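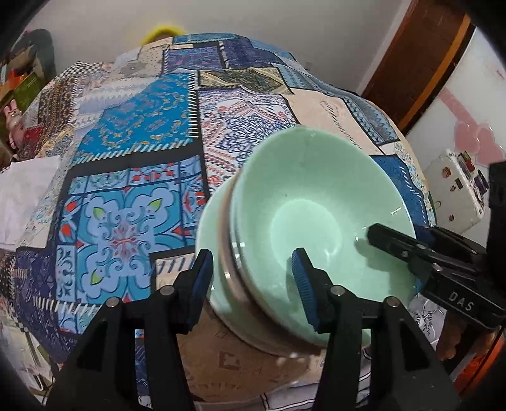
How clean does a glass slide need to be before you evaporate aluminium onto it?

Clean enough that a film of deionised water sheets off the whole face without breaking into beads or leaving dry islands. If it passes that, the aluminium will nearly always stick well enough to survive a tape test.

I love this part of the job, and I know that puts me in a minority. Most people want to get straight to the vacuum chamber and watch the filament glow (fair enough, it's beautiful), but the wash decides what your coating looks like, and you can get good at it in an afternoon!

## What you'll need

- Plain soda-lime slides, 1 mm thick, from a fresh box
- Lab detergent, diluted as the bottle says
- Deionised water, plenty of it
- Acetone and isopropanol, both reagent grade
- An ultrasonic bath with a heater
- A PTFE slide rack and glass beakers to suit. We use the Selallow rack, which takes 14 slides and doesn't rattle
- Nitrile gloves, safety glasses, lint-free wipes
- Dry nitrogen with a filter on the line

Do the solvent steps in the fume hood, with hotplates off and nothing nearby that can spark.

## The wash

1. Put on new gloves and rinse them under deionised water. Glove powder and moulding residue end up on glass very easily.
2. Rub each slide on both faces with a wipe and warm detergent. Small circles, light pressure, edges too. Hold it by the long edges from now on.
3. Rack the slides and run them in detergent in the ultrasonic bath at 40 °C for ten minutes.
4. Rinse under running deionised water until there's no foam at all, then rinse for another minute. Detergent dries to a faint bluish bloom that you won't notice until it's under metal.
5. Shake off the water and dip the rack in acetone for a couple of minutes, moving it gently up and down.
6. Go straight from acetone into isopropanol. Don't let the slides dry in between! Acetone flashes off in seconds and drops whatever it was carrying, and those tide marks are a pain to shift.
7. Lift one slide out at a time and blow it dry with nitrogen, from the top corner down, chasing the liquid off the bottom edge onto a wipe.

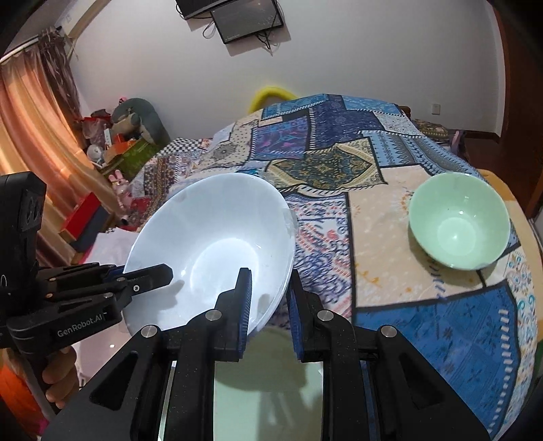 Once they're dry, pick one slide from the batch and sacrifice it to the water test. Run deionised water over it, tilt it and watch. An even sheet that thins out and drains means the lot can go in. If you see beads, go back to step 2 with the whole rack, and mix new detergent while you're at it.

There's a breath test as well, which Shireen Mabuza taught me in my first June here. Fog the slide and look at it against a dark background. Clean glass fogs a fine, even grey and clears smoothly. Fingerprints jump out at you. Use a spare for this one too, because your breath isn't clean.

## Getting them into the chamber

Load within the hour if you can. If you can't, a lidded glass dish is fine overnight, but I'd repeat the isopropanol step in the morning. Skip plastic slide boxes altogether. Our old Bronier boxes outgassed something greasy, and batch 203 came out with a lovely mirror that peeled off in one piece.

If your evaporator has a glow discharge, give the slides 2 minutes before you fire the filament. It makes a huge difference to adhesion. The Flurkell has its electrode behind the shutter, so open the shutter first or you'll be cleaning the back of a steel plate (yes, I did that for weeks).

## If the film still looks wrong

**Pinholes** are usually dust. Check the nitrogen filter, then vacuum the bell jar collar.

**Milky patches** point to poor pressure or a slow evaporation, so look at the pump before blaming the wash.

**Peeling from one edge** is where you held it. Swap to tweezers for loading, and grip outside the coated area.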